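Who clears the bench? Simulated rehearsal and the work of bench staff at Stodthorpe

Slavica Vasić
6 March 2019
11 min read

3. Setting and method

3.1 The workplace

Stodthorpe is a returns and sorting site run by Stustden. Mixed goods come in, get put on a bench, get looked at, get moved to the right tote. Before the change this was hand work from start to finish. 67 people took part in the study, from both shifts, all of them bench staff or leads. Two interviews each where possible – in practice the late shift often gave us one, and a short one.

The arm cells were brought in stage by stage. Rillow, the in-house name for the planning software, decides what the arm picks and in what order. Staff do not program it. They do however write what the site calls rehearsals: a small table layout, built in simulation, that the arm has to get through before the same kind of mix is allowed on a live bench. This was meant to be an engineering job. By February it was mostly done by bench staff, on a terminal next to the break room, between loads.

3.2 Material

We collected 148 rehearsals with the notes staff left on them. Notes are short. "Too easy", "would never come in like this", "ask Sabbagh line". The Sabbagh line handles odd shapes and its staff were the first to be asked for layouts, so their habits show up in everybody else's. We coded the notes twice, once for what was said about the goods and once for what was said about the work. Disagreements were talked through, a few were left open.

We also sat in while layouts were built and run. No video of staff was kept, at the request of the night leads. Field notes were typed up same day, mostly.

3.3 What goes on a rehearsal table

The mix matters more to staff than the number of objects. A layout with only boxes was called a waste of a slot by more than one person. What they want is things that do not behave alike: something light that can roll, something flat, something with no good place to hold. Figure 1 is typical in this respect. There is a plain cup with no handle, a book with its spine out, a long gray bar narrower in the middle than at the ends, and a big rough mass like a rock, off to the right. The gripper tip is down at the middle of the bar.

Interviewees shown this layout went to the rock first. Where do you grab it, and does the arm know it does'nt know. The cup came second. Several people said a new starter would be told to move the cup out of harms way before touching anything heavy, and wanted to see if Rillow would come to the same order by itself. None of this is in the written procedure. It was picked up on the bench, passed along, and the rehearsal notes are the first place it got written down.

Figure 1. Rehearsal layout in simulation, mixed objects on a plank table.

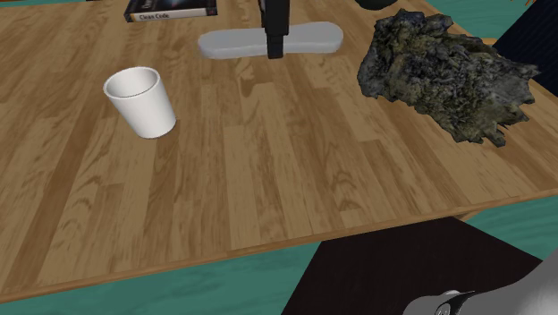 4. What changed for bench staff

4.1 Skill, and who gets credit for it

Main finding, stated plainly. The sorting skill did not go away, it moved to the terminal. Of the people interviewed, 19 had written at least one rehearsal that was later adopted as a standard one. Their job grade stayed the same. Leads saw this as an oversight, Stustden managers saw it as part of "normal feedback". The gap between these two readings came up in nearly every interview with a lead.

4.2 Pace

Mixed picture. Lifting is down and people are glad of it, backs and wrists named most often. Waiting is up. On a cell that stops, the person next to it has to stand by, clear the fault and log it, and standing by counts against the bench rate. About 100 faults in the log have a remark on this – some of them angry. Staff who also write rehearsals felt the stops less, they had some idea why the arm had stopped, and could use it for the next layout.

4.3 Talk at the bench

Less of it. Two-person benches became one person and one arm. The terminal by the break room took over part of that role, people gather there when a layout is run and argue over the pick order. Managers asked at one point if the terminal should be moved to the office. The late shift said no, in writing.

Related items
Fault logs as shop floor records
Grading hidden work in sorting sites
Stand-by time and the bench rate
Notes on interviewing across shifts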